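4.3 What the simulated score does not tell us

Inder reports a success rate of 90 percent over 1000 simulated bed-clearing episodes, and we reproduced a similar number with the released weights. We are not persuaded that it measures grasping. An episode counts as solved once the gripper closes within tolerance of the named object, and the object need not leave the blanket.

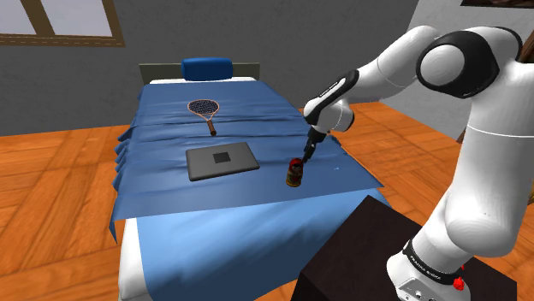
Figure 5. Rendered bedroom with a Franka arm. The gripper is close to the nesting doll; a racket and a laptop share the blanket.

We therefore rescored 761 of the episodes with a lift requirement, leaving the policy untouched. Most of the advantage over the Kwon baseline disappeared. Small upright objects suffered worst, and several runs that Inder logs as solved ended with the target toppled.

The bedding is a second concern. Its wrinkles look convincing, but in this simulator the blanket is a rigid mesh and cannot give way under a fingertip. Until somebody repeats the test on real cloth, we would treat the published ranking as a ranking of reaching policies.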